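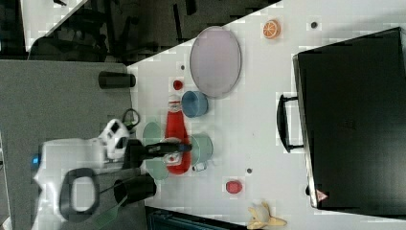

Lullbridge Workshop Notes
Home Notebook Materials Benches Contact
Search this notebook Go
Last updated: September

September, page 396. Toy kitchen set, continued

Started at 9:40. I wanted to finish the list of the toy food and dishes before lunch, and I almost did it. The things are on the white table, because on the gray bench the dark pieces are difficult to see.

Dishes. The large plate is in the pale color between lavender and pink. In the old list it was written as "white", please do not copy this any more. The mug is pale green and so is the flat dish, and they should stay together as one group. The blue piece has a lighter blue inside. In the Munasinghe list it is a cup and in our list it is a bowl, so for two months we were looking for a cup and a bowl. I now write only "blue, small" and the box number, 3118.

Food. The ketchup bottle does not need to stand. I leave it lying on its side, as it rolls less than I expected, and it is easier to take by the middle than by the cap. The orange slice is good. It is round, the segments are clear, and everybody who came to the table knew what it was. The small red food is more of a problem. From the far side of the room I took it for a tomato, and a colleague thought it was only a cap from some bottle. From close it is better. I will ask Plamcombe if they have the red pieces in a larger size.

The holes in the table top: I put tape over one of them last month to stop small parts from falling in, but the tape lifted at the corner and collected dust, so I took it away. Now I simply place the food a little away from the holes. It is enough.

After the break I put out more of the food and moved the dishes again.

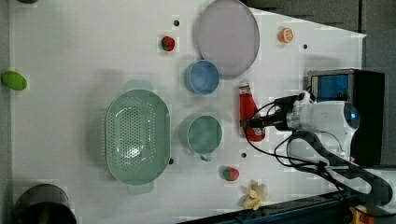 The green group looks better with more space. I like the mug beside the oval dish, with the two short handles of the dish pointing up and down and the mug handle at the bottom. For the fruit I tried to keep the same kinds apart: one strawberry up by the lavender plate and the other one down near the bananas. When both are side by side, people take them as one thing. The lime I would like to move, it is very far out at the left edge and one elbow is enough to send it to the floor.

The bananas are my favorite in this set, with the pale peel curling back. The paint on this kind of piece is soft, so please wipe with water only – no alcohol. The Grenitz fruit from spring became sticky after alcohol and we had to throw it out.

Still open:
- correct "white plate" to "lavender plate" in the shared list
- agree on one word for the blue piece
- write to Plamcombe, larger red pieces, price for two sets
- new label for box 3118, the old one is hard to read

Stopped at 12:15. The shared list is saved under the same name as before, only the dishes part is changed.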